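Cordier > La escuela > Quiénes somos

Viernes, 29 de noviembre de 2024
Por Rosine Pruvost

La Escuela Cordier enseña encuadernación y restauración de libros a personas adultas. Empezó con un curso nocturno de costura sobre cintas y hoy ofrece 13 cursos al año, entre los de iniciación, los de especialidad y los talleres de fin de semana.

El curso básico dura ocho meses y comienza en octubre. Durante el primer trimestre se trabaja el plegado, la costura y el enlomado – siempre con papel corriente, que perdona los errores – y después se pasa a las tapas en tela y en media piel. No hace falta experiencia previa. Quien ya sabe coser un libro puede entrar directamente en el segundo trimestre tras una prueba de una mañana.

Los grupos son de hasta 8 alumnos. Cada uno tiene su puesto, su telar y una plegadera de hueso que se queda al terminar. Las prensas y la cizalla son de uso común y se reservan en la hoja de la entrada.
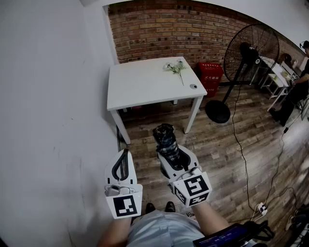
Pruvost preguntó a los antiguos alumnos qué cambiarían del programa, y Skikuvitz contestó que alargaría el módulo de dorado, que se le hizo corto, y que quitaría horas de historia del libro para dárselas a los hierros. El módulo de dorado tiene ahora dos semanas más que entonces. Las horas de historia se han mantenido.

Además de la enseñanza, la escuela acepta encargos de restauración. Llegan sobre todo misales, libros de cuentas, recetarios familiares y atlas escolares con el lomo suelto. Antes de intervenir se entrega un presupuesto por escrito con el estado de la pieza y el tratamiento propuesto. No blanqueamos papel ni sustituimos cubiertas originales que puedan consolidarse. 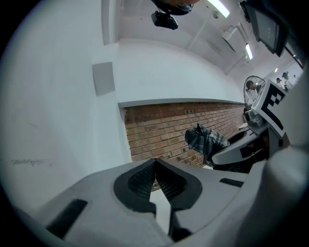 Los plazos dependen de la época del año. En otoño, con el arranque del curso, un encargo sencillo puede tardar dos meses; en verano, bastante menos. Los libros se recogen en la escuela, con el resguardo, y no se envían por mensajería.

La biblioteca de consulta, que llamamos sala Tanar, reúne 88 manuales de encuadernación en español y en francés. Está abierta a los alumnos en horario de clase y al resto del público con cita. Los libros no salen en préstamo.

La matrícula del curso básico se paga en dos plazos. Los materiales del primer trimestre están incluidos; la piel y el oro van aparte.

Compartido 13 veces
2 comentarios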